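Brimville Student Housing Sets Move-Out Drop-Off Points for Foam, Packaging and Small Household Items

BRIMVILLE - Residents of the Vukis and Gavalas halls will be able to drop off packaging and unwanted room items at 4 collection points this June, the Brimville Student Housing Office announced. The service is free and open to all 500 residents of the two halls.

Last year almost 300 bags of mixed waste left the halls in the final week of the spring term. Much of it was packaging that takes up a lot of space and weighs very little, such as foam boxes, fruit nets and plastic sleeves.

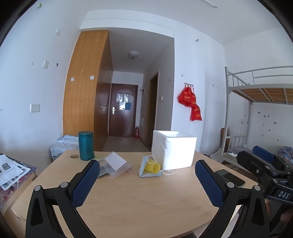
A table in a dormitory-style room with a white foam box, a yellow fruit net, a face mask and a teal canister.

Residents are asked to sort their tables and shelves before bringing anything down. Foam boxes should be empty, with tape and labels removed. Fruit nets and clean plastic sleeves go together in the clear bags handed out at the front desk. Canisters with lids can be left on the reuse shelf if they are washed and dry.

Used face masks are not accepted and should go in the regular trash. Phones and chargers have their own locked bin at Gavalas - please erase personal data first.

Foam will be taken to the Fedevstead recycling yard, where it is pressed into blocks. Items on the reuse shelf will be held over the summer and offered to new residents in the fall.

Collection points open at 9 a.m. and close at 6 p.m. The office has 200 clear bags available for each hall. Questions can be directed to the front desk in either building.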